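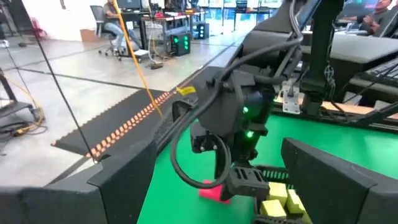

Ebere Nwachukwu

I love the 104 bus and I think every small town should have one like it. It leaves the square in Skesotby, goes past the bakery and the clinic, climbs to the Gimier housing on the hill, and comes back by the river. A full loop takes less time than my laundry. I've ridden it for years and I still get a little happy when I see it come around the corner!

My argument is simple. A small bus that runs often beats a big one that runs twice a day, even if the big one looks better on paper. Our town has 2000 people in it, and for a long time we had a proper coach, with reclining seats and curtains (curtains!), that came through in the morning and again at supper. It was lovely and it was mostly empty. If your dentist ran late, you were stuck until evening. 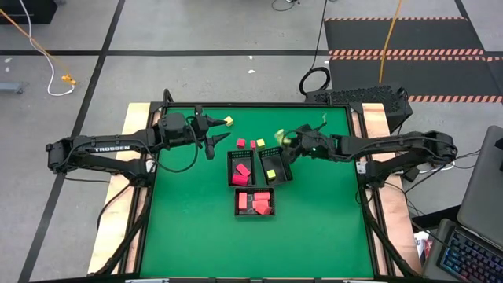

Bus stops deserve far more love than they get. Half of ours used to be a gray pole next to a gray wall, and visitors walked right by them. Now they have yellow posts, and you can pick one out from the far end of the street. Color does so much of the work. Look at how that small yellow cube sits on the green tabletop, tiny next to the long black arms, and still your eye can find it. The post outside Kubíček's hardware store does the same thing in December, when it's dark by the time school lets out and the snow is coming sideways.

The posts were cheap, too. I'd put one on every corner if they let me.

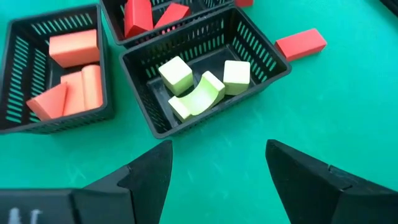

Last updated 8/13/24

People who don't like the 104 say it costs too much for a town our size. Fine, let's talk about that. The road up the hill costs money as well, and we plow it without asking each car to pay its way. My neighbor stopped driving after her eye surgery and goes to choir on the bus. Teenagers get themselves to practice. The café by the last stop stays open later now, and on a good night you have to wait for a table, with the driver's thermos getting filled at the counter while the engine ticks over outside.
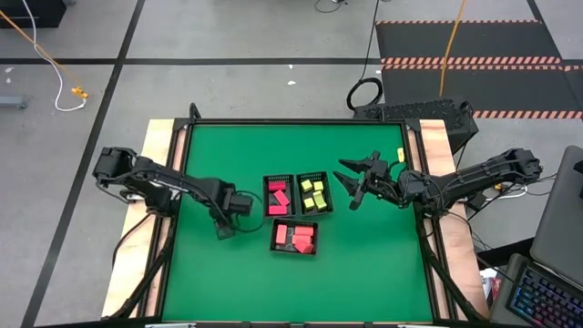
I'll give the critics one thing: the Sunday gap is too long, and a bus every 2 hours is hard to plan around. But the fix for that is more bus! Add a run after lunch, send it out past the Tedus mill where the new apartments are, and see who gets on. I'd be on it the first week with my shopping bags and whoever I could talk into coming along.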